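Grerkel bench arm, setup and upkeep notes. Covers the single arm on the white table in the Osman room. The software is in the Getgate repo and isn't described in this file.

## Contents

- `config/` joint limits and home pose
- `calib/` one file per calibration, newest last
- `log/` service log, plain text
- `parts.csv` spares and where they are kept

## Power and start-up

1. Check that the arm is resting on the table before you switch on. It goes limp at power-up.
2. Switch on the supply, then plug in the USB lead.
3. Run `brirkine ping`. Every joint should answer. If the gripper is the only one missing, reseat its plug at the servo end.
4. Run `brirkine home --slow`.

Leave the arm at home for 10 minutes before calibrating. The shoulder reading drifts a little while the servo warms up.

## Calibration

Calibrate after any servo swap, after a horn screw has been tightened, and every 1,000 cycles otherwise. Move each joint by hand to both stops when the script asks. Don't force the elbow past the point where it first resists. If the new shoulder offset differs from the last file by more than 4 degrees, the horn has probably gone back on one tooth out. Take it off and refit it.

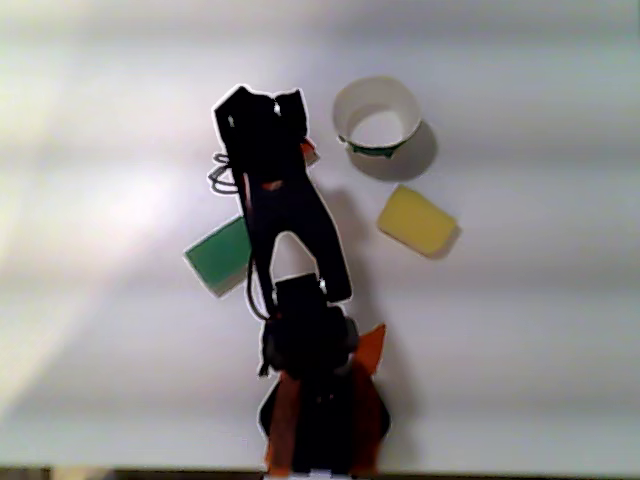 Cable routing causes most of our faults. The wires have to follow the arm through its full reach without going tight or getting pinched at the lower joint. Leave slack in a loop on the left side of the upper arm, with the thinner wire running down the edge towards the lower joint. Too little slack and the gripper drops out at full stretch. Too much and the loop catches on whatever is on the table, and a paper cup is light enough to be dragged along with it. After rerouting, jog every joint end to end at low speed and watch the loop the whole way.

## Regular checks

- Horn screws: snug, with a drop of the blue threadlocker. Never the red.
- Gripper: open and close it with the power off. It should move freely. Brush out any sponge crumbs.
- Printed parts: look for whitening or fine cracks near the screw holes.
- Base: try to rock it by hand. If it moves, tighten the clamp and recalibrate.

Replace the gripper servo at 4,000 cycles even if it sounds fine. Set the ID on the new one before fitting it, with nothing else on the bus.

## Known problems

- `home --slow` sometimes times out on the first try after a cold start. Run it again.
- The cycle counter resets if the config is reloaded. Write the old count in `log/` first.
- Old calibration files from before March use the other sign for wrist roll. Don't load them.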